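## 4. Checking a claim of responsibility in Pradora

When a group says that it did an attack, the desk must record the claim before any editor writes about it. In this section you open a claim file and send it for review. You need an account with the role Monitor or higher.

1. Log in to Pradora and choose **Claims > New file**.
2. Paste the full text of the statement in the original language. The field accepts up to 2000 characters. Longer statements go in as an attachment.
3. Enter the time when the statement was published, and also the time when you first saw it. Please do not mix these two fields.
4. In **Channel**, select where the statement appeared. If it was only reposted by another account, select **Secondary**.

**Note:** The file is saved every 30 seconds. If the connection is lost, wait for the green mark before you close the window. 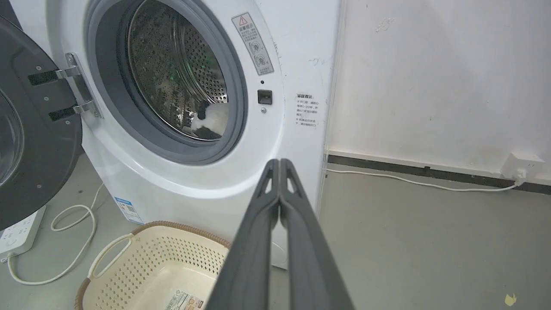 ### 4.1 Setting the confidence level

1. Open the tab **Assessment**. A new file always has the level **Unconfirmed**.
2. Compare the statement with older ones from the same group. The Stina search shows the closest 200 results.
3. Write your reasons in the comment box, with a link for each.
4. Click **Send to reviewer**. For East Africa this is Idrisa Magesa, for West Africa Ese Ibrahim.

**Caution:** Never raise the level of your own file. A second person must do it, also at night.

**Caution:** Do not download video from the channel to your own computer. Use the isolated viewer (see section 6).

If the reviewer does not answer, the file returns to your list after 4 hours and you can send it again.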